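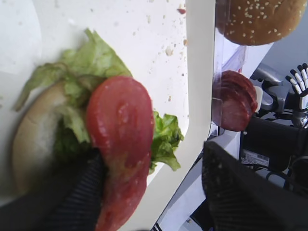

Keeping family papers fit for a war crimes inquiry

These notes are for households holding letters, identity cards, photographs or ration books that an investigator or a claims body may one day ask to see. They cover storage and handling at home. They don't cover admissibility, which differs from court to court.

Before you touch anything

Photograph the papers where they lie, in the suitcase or drawer, before moving a single sheet. The order in which things were kept can matter as much as the things themselves. Wash and dry your hands. Cotton gloves catch on torn edges and are best left for metal objects and glossy prints.

Do not clean, iron, trim or laminate. Do not use sticky tape on tears. Rusty paper clips can stay in place until someone with training removes them.

Sorting at the kitchen table

Work on one bundle at a time and finish it before opening the next. Number the enclosures, never the documents, and use a soft pencil. If a page has to be turned, support it from underneath with a sheet of clean card.

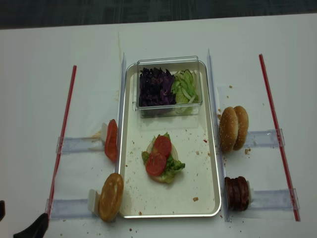
Loose sheets and small objects from the same bundle should stay together while they are being listed, even when they seem unrelated. Badges, keys and buttons must not rest on paper. A clear plastic box divided into two sections, like the one holding the cabbage and lettuce, will keep two groups of small metal items apart and visible during listing. Use a clean one that has never held food, and return the contents to labelled paper envelopes when the session ends.

Writing the log

Use a bound notebook. Each entry needs the item number, a plain description, who had it before you, when it came to you and who has handled it since. Anum Shaikh and Eilif Kristiansen, who list papers for families in Loltilcombe, write down gaps as well: "held by an aunt, dates not known" is a usable entry, and a guess is not. Corrections are struck through once and initialled. Nothing is rubbed out.

Scanning

Scan both sides at 600 dots per inch, including blank backs. Save as TIFF. Leave the colour setting on, even for typescript, so that stamps and ink changes survive. Keep one copy at home and one in another building, and do not rename the files after the log has been written up.

Storage

Acid-free folders in a lidded box, on a shelf off the floor, away from outside walls and hot pipes. Lofts and garages are unsuitable. Check for damp and insects each September and note the result in the log.

When someone asks for the originals

Ask for the request in writing. Hand over scans first. If originals do leave the house, get a signed receipt listing every item number, and keep it with the notebook.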